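Section 5: Setting up your approval limits

Okay, so you've got your suppliers loaded into Famer and you're itching to raise an order. Hold off for a few minutes! I rushed this bit the first time I set up a site and spent the whole afternoon un-approving toner.

What you'll need: a manager login, your list of cost centres, and the spending limits your boss has signed off on. If the limits are still being argued over, stop and come back later, because changing them halfway through a month makes a mess of the reports.

1. Log in and open Purchasing, then Limits. If Limits is greyed out, you're on a buyer login.

2. Click Add Level. You can have up to five levels, but I'd start with three. Most of the shops I've helped never touch the others.

3. Give each level a name people will recognise. "Store manager" is good. "Level B2 revised" is not (sorry, Valentina).

4. Type in the dollar limit for the level. Leave out the dollar sign and the comma. Amounts include tax unless you've unticked the box at the bottom of the page.

5. Pick the approver, then pick a backup approver. The form lets you skip the backup. Please don't!

6. Press Save before you move to the next level. There's no autosave on this page and I grumble about it every single time.

Note: A limit applies to the whole order and not to each line. If someone puts chairs, labels and a new till drawer on the one order, Famer adds them all together and sends the total to whoever can approve it. 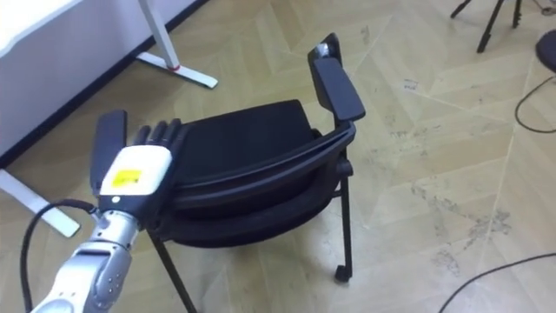
Trirkberg Purchasing Notes, Issue 16, page 3

Now run a test order. I always use the dummy supplier, Ruso, which comes already loaded and never sends anything to a real inbox.

7. Go to New Order and choose Ruso from the list.

8. Enter one line for 647 dollars, or any amount that sits just over your lowest limit.

9. Submit it. The status should change to Waiting, with the next approver's name beside it. If it says Approved straight away, your lowest limit is too high or you're logged in as the approver yourself (I've done both).

10. Cancel the test order and choose "Training" as the reason, so it stays out of your spend totals.

Caution: Don't delete a level while orders are waiting on it. They'll get stuck, and only head office can shake them loose. Move them to another approver first, then delete.

If a supplier shows up twice in the list, leave both alone for now. Merging is covered in Section 6, and Yara Majali has written up the steps for that one.

Last updated 2023-08-20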